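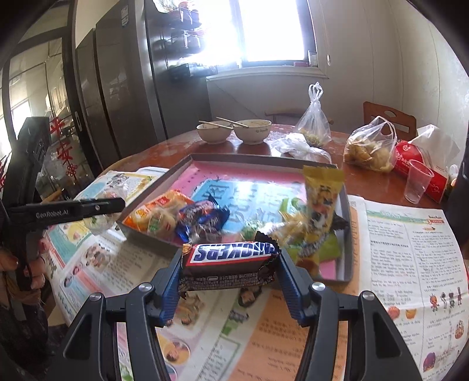

Ticket 205: left pad lets go of wrapped snacks

Opened by Lai-ching Peng, September 2, 2022
Product: Mirora hand-held gripper kit, on trial
Status: waiting on parts

Hi Culitz support! Second ticket from me, sorry. We've been running the kit at the kitchen table with a tray of snacks, newspaper down underneath, and mostly it's been great fun. The Snickers bar is my favorite test piece because you can hold it by the ends, one blue pad on each side, and it sits nice and level.

My trouble is with the soft stuff. Anything in a puffy packet slides out on the left, maybe one try in 3, and the right side never does it. I've wiped both pads with a damp cloth, swapped hands, and had Sze-wing try it in case it was just me (same thing for her).

Reply, Wen-hsiung Yuen, Culitz
Thanks Lai-ching! Could you check the pivot bolts on the left arm? Snug is fine, please don't crank them. Then close the jaws on nothing and tell me if the pads meet flat.

Lai-ching
OK, bolts were snug already. The pads meet at the top but I can slip a bit of newspaper in at the bottom on the left one! So it's tilted, right? We've done roughly 2,000 grabs on this set, if that matters.

Wen-hsiung
It does, yes. I'd swap the pad and its backing plate together. I'm sending a pair, no charge during the trial. Once they're on, run 30 grabs on the bar and 30 on a soft packet and post both results.

Lai-ching
Will do! Bars are fine in the meantime, so I'll stick with those. Can you put in a spare screw too? I know I'll drop one.

Wen-hsiung
Added two.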